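Comment plier un torchon (et pourquoi les adultes y tiennent tant)

Un tissu, c'est paresseux. Posez-le n'importe où, il s'affale. Lancez-le sur une chaise, il fait une boule. Le plier, c'est le convaincre de devenir un rectangle, et il n'est jamais très pressé.

Pourtant, un tissu n'est qu'un grand croisement de fils. Les uns montent, les autres traversent, dessus, dessous, dessus, dessous, des milliers de fois. Chaque fil est souple, alors l'ensemble se tord dans tous les sens. Une planche, elle, ne fait jamais de plis. Elle ne rentre pas non plus dans un tiroir.

Premier travail : étaler. On choisit une surface plate, on tire doucement sur les bords et on chasse les bosses avec la main. Si on saute cette étape, les bosses restent cachées à l'intérieur, comme les miettes sous le tapis.
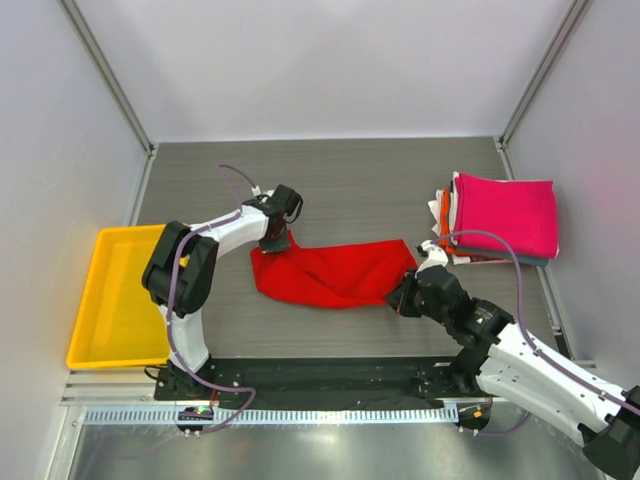

Le tissu, tenu par le bord droit et appuyé en haut à gauche.

Tenir un tissu à deux endroits, c'est toute l'astuce. Avec une seule prise, il tourne, il glisse, il vous suit jusqu'au bord de la table. Avec deux, il commence à obéir.

Ensuite, on rabat un côté sur l'autre, coin contre coin. On lisse. On recommence dans l'autre sens. Après 3 pliages en deux, le torchon compte déjà 8 épaisseurs, et il devient nettement moins bavard.

Et si on continuait ? Essayez d'aller jusqu'à 17 pliages. Il faudrait 131 072 épaisseurs. Votre torchon aura abandonné bien avant, et vous aussi.

Le mot du jour : la lisière. C'est le bord du tissu, dans le sens de la longueur, là où le fil fait demi-tour pour repartir. Elle ne s'effiloche presque pas. L'autre bord, le bord coupé, s'effiloche avec enthousiasme, et c'est pour cela qu'on lui coud un ourlet.

À vous : pliez un torchon, puis une chaussette. Pour la chaussette, bon courage.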